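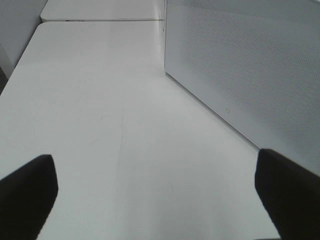 **작업 구역 초기화**(우리끼리는 그냥 '리셋'이라고 불러요)는 로봇 조작 작업을 한 번 돌리고 다음 회차로 넘어가기 전에, 작업대와 물건과 로봇을 정해진 출발 상태로 되돌리는 절차를 말합니다. 제가 이 항목을 맡아 쓰게 된 건 순전히 예전에 리셋을 제일 많이 빼먹은 사람이 저라서예요. 사내 위키 글이라 말투가 좀 편해도 이해해 주세요!

## 용어

처음에는 부르는 말이 제각각이었어요. Soltari 쪽에서 넘어온 분들은 '원위치', Mandlow 문서에는 '복귀'라고 적혀 있었고, 저는 '치우기'라고 했다가 Eilidh Yule 님께 한 소리 들었습니다. 치우기는 물건을 없애는 거고 리셋은 물건을 제자리에 두는 거니까요. 지금은 '초기화'로 통일했는데, 말로는 여전히 다들 리셋이라고 합니다.

## 적용 범위

테이블 위에서 하는 작업이면 전부 해당됩니다. 집기, 옮기기, 문 여닫기, 그릇 넣고 빼기 같은 것들이요. 바닥을 돌아다니는 이동 로봇은 Jundach 항목을 따로 보세요(저도 그쪽은 잘 몰라요).

## 기본 규칙

1. 팔을 대기 자세로 보내고 정지 상태를 확인한 다음에 손을 넣습니다.
2. 그리퍼는 벌린 상태로 둡니다. 손가락 사이에 아무것도 물려 있으면 안 돼요.
3. 상판에는 작업 카드에 적힌 물건만 남깁니다.
4. 긁힌 자국은 지우려 하지 말고 기록만 합니다. 연마제로 문지르면 그 부분만 반사가 달라져서 나중에 더 골치 아파요.
5. 칸막이와 테이블의 이음새는 회차 중간에 움직이지 않습니다. 밀렸으면 그 묶음은 거기서 끊고 새로 시작하세요.

4번은 원래 없던 규칙이에요. 제가 11월에 상판을 너무 열심히 닦은 뒤에 생겼습니다…

## 문이 달린 기기

전자레인지처럼 문이 있는 물건은 규칙이 조금 더 붙습니다. 우선 문 상태를 '열림'이나 '닫힘'으로만 적으면 모자라요. 완전히 젖혀진 건지, 살짝 벌어진 건지까지 카드에 써야 합니다. 문이 열린 쪽으로는 팔이 지나갈 길도 비워 둬야 하고요.

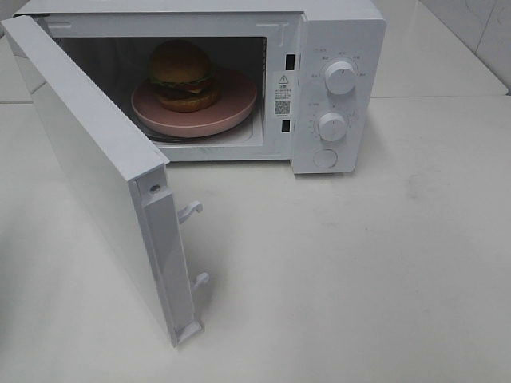 접시는 회전판 위에 얹고, 음식 모형은 접시 테두리 안쪽에 둡니다. 꼭 한가운데일 필요는 없어요. 위치가 매번 똑같으면 오히려 곤란해서, 카드에 적힌 범위 안에서는 조금씩 바꿔 주는 게 좋습니다. 반대로 출력과 시간 다이얼은 매번 카드에 적힌 위치로 돌려놓습니다. 모형을 넣은 채로 가열하는 건 절대 금지! 저희는 전원 플러그를 뽑고 작업하는 걸 원칙으로 합니다.

경고 라벨은 떼거나 가리지 마세요. 깔끔해 보이라고 흰 테이프를 붙이자는 의견도 있었는데, Rodel Malabanan 님이 바로 반대하셨고 저도 그게 맞다고 봐요. 안전 표시는 사람 보라고 있는 거잖아요.

## 점검과 기록

회차마다 하는 확인은 대략 10초면 됩니다. 팔, 그리퍼, 상판, 문 순서로 눈으로 훑고 카드에 표시하면 끝이에요. 확인은 방금 리셋한 사람 말고 다른 사람이 하는 게 좋습니다. 자기가 놓은 물건은 이상하게 다 맞아 보이더라고요.

어긋난 걸 뒤늦게 발견했으면 해당 회차를 삭제하지 말고 '초기 상태 불일치'로 표시해 두세요. Lewis 프로젝트 때는 그냥 지워 버려서 나중에 원인을 찾느라 Yufang Shi 님이 고생을 꽤 하셨습니다.

## 논쟁거리

리셋을 로봇한테 시킬 수 있느냐는 얘기가 늘 나옵니다. 저는 찬성하는 편인데(솔직히 귀찮으니까요) Kristine Manalo 님은 로봇이 리셋한 상태도 결국 사람이 확인해야 하니 일이 그만큼 줄지는 않는다고 하세요. 아직 결론은 없고, 지금 규칙은 사람이 하는 걸 전제로 합니다.

## 함께 보기

- 작업 카드 작성법
- 대기 자세와 비상 정지
- 음식 모형 보관 및 세척

최종 수정: 2025년 5월 6일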